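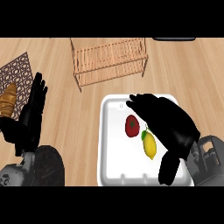 A new hand on an old wrist is a new machine, one technician remarked at the Skimville laboratory in November, when the two-armed kitchen cell came back into service after its yearly overhaul. The remark has since been written into the first page of the laboratory's maintenance manual.

The cell, known as Quintana, is operated by Inar and used to study how a robot sorts and puts away ordinary kitchen items. It was out of use for seven weeks. During that period both hands were taken off and inspected, the wrist cables were replaced, and the simulated copy of the cell was rebuilt to match the repaired hardware.

Inar now requires that every change to the cell be made in the simulated copy first. The tabletop layout includes a wooden dish rack, a dark patterned mat with bread on it, and a white tray holding a tomato and a lemon. In one of the positions reviewed, the right hand is held over the tray with its fingers reaching past the tomato, while the left hand stays upright beside the mat. Technicians use such positions to compare the reach of each arm with the measurements taken at the bench.

The overhaul began after operators reported that the right hand was closing later than commanded. Inspection found wear in a cable guide inside the wrist. The left wrist showed the same wear at an earlier stage, and both guides were replaced with a part supplied by Fliveretti. The new guide is slightly thicker than the original, and the wrist covers had to be refitted to make room for it.

The change also affected calibration. With the new guides in place, each fingertip stopped 4 millimeters short of its former position when the hand was fully extended. The difference was small enough to go unnoticed in free movement but large enough to spoil a grasp on a small item. The laboratory corrected the joint offsets in the control software and entered the same values in the simulated copy.

Before the arms were powered at full speed, the cell completed 269 motion checks in simulation. Any check that brought a hand too close to the table, the tray rim or the opposite arm was recorded and the path was revised. The checks were then repeated on the physical cell at reduced speed, with an operator at the stop button throughout.

A revised service schedule took effect when the cell returned to use. Under the schedule, operators wipe down the hands and look over the fingertips at the start of each working day. Cable tension is measured after every 70 hours of operation, and the wrist covers are opened for inspection at the same time. Readings are kept in a log beside the control station, and a reading outside the permitted range takes the arm out of use until it has been serviced.

The laboratory has also changed the way spare parts are stored. Cable guides are now kept in matched pairs, one for each wrist, and may not be fitted singly. In past years a single replacement left the two arms with different offsets, and the fault took several days to trace.

Inar stated that the overhaul has not changed the tasks planned for the cell. Work with the tray has resumed, and trials with the dish rack will follow when the left arm has completed its first full service interval. Copies of the revised manual are available to partner laboratories through the Skimville office.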